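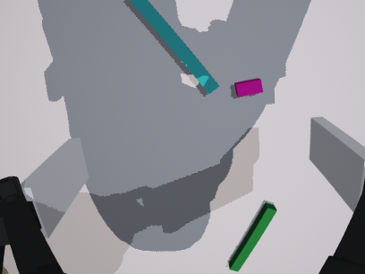 Monday, late

Spent the day as a lighting technician, which was not in the job advert.

The plan was modest. Get the simulated Gurnum to match the Gurnum downstairs closely enough that Diệp could start her overnight runs, then go home at a normal hour and eat something hot. I got as far as the second lamp.

The wrist view is the one that matters, because it's the one the picking code gets fed. Two grey fingers coming in from the sides, pale table, the coloured pieces. I had it up on the big monitor most of the morning, and by lunch I could have drawn it from memory. The shadows overlap into a great blue-grey lump with a charcoal band across the lower part, and the edges look as if they were cut out with nail scissors. Sille walked past with her tea and asked whether it was a map of somewhere. I said it was a gripper. She said it looked a bit like Jutland and carried on to her desk.

The trouble is that the picking code has opinions about dark patches. Overnight from Friday it logged 436 attempts and in 151 of them it went for a piece of shadow. It closed the fingers very carefully on nothing, lifted the nothing, carried it to the tray and let go. Then it scored itself a success, which is a separate bug and will be a separate evening. I have met people who work like this.

So, jobs done, in the order I did them, as I shall be asked on the call and will otherwise have forgotten.

First the shadow maps. Frei ships with them set to something suitable for a laptop on a train, and I had never changed it, having assumed for months that someone else had. Put the resolution up two steps. The fan in my machine began to sound like a hairdryer in the next room. Edges much better, still a bit toothy when the wrist comes down low. Left it there.

Then the lamps. I went downstairs with a tape measure and found that the real cell has its lights nowhere near where the model says. The cell was moved along the bench in February and the lights were not, or else the lights were moved and the cell was not; the notes support either reading. Measured both lamps from the corner of the base plate, twice, and got 2 different answers for the left one. Measured it a third time and took the one I liked.

After that the finger pads, since I was down there anyway. The real ones are overdue. The left has worn to a shine along the inner edge and the right has a nick in it, so that a thin piece gripped near the tip turns a little as it comes up. Rudico sells the pads only in pairs, which I resented until I saw the state of both. Changed the two of them: four small screws each, a dab of threadlocker, ten minutes' wait, and one screw under the bench where it will live from now on. Took a spare from the box of spares, which is mostly washers.

New pads are thicker than worn ones, obviously, so the closed position was off and had to be taught again. And since the closed position was off in the real one, it was now off in the model too, which had been lovingly fitted to the old worn pads by me, in autumn, with some pride. Measured the gap at the tips, put the new figure into the file, reloaded, and watched the model gripper pass one finger through the other like a pair of ghosts shaking hands. A minus sign. It's always a minus sign.

By six I had both of them closing where they said they would. Ran the short check with the bars and the block scattered about. It picked up the green one first time, which cheered me more than it should have. The teal one it got by the end and swung about like a man carrying a ladder. I'm counting that as a pick. Diệp would not, but Diệp had gone to catch her train.

She did leave a note on my keyboard. It said: do NOT just make the shadows go away. I had been thinking about it, I admit. There is one tick box in Frei and the whole lot would vanish, and the numbers would be beautiful until the first time anybody ran it downstairs under an actual lamp. What she wants is the opposite, the lamps shifted a bit on every run so the thing has to learn that dark isn't the same as solid. She's right. It's irritating how legible her handwriting is when she's right.

So the lamps now wander. I gave them a hand's width either way and a bit of play in the brightness, fixed the spread so they can't end up inside the table (they had, once, and everything went black for a good while before I noticed), and set it going at ten past seven. 338 attempts is the most the machine will get through before the backup kicks in and slows it to a crawl.

Still to do: the false successes. The stray screw. Write down where the lamps are, in the notes, with the corner I measured from. Order pads before Jovolov's people come for their visit, as I've just used the last pair and they like to see a full drawer. Ask Sille if she has the good tape measure, because mine has a bent hook and I'm starting to suspect that's the left lamp explained.

Supper was toast. Looked at it for a while under the kitchen light and thought the shadow of the plate was rather crisp.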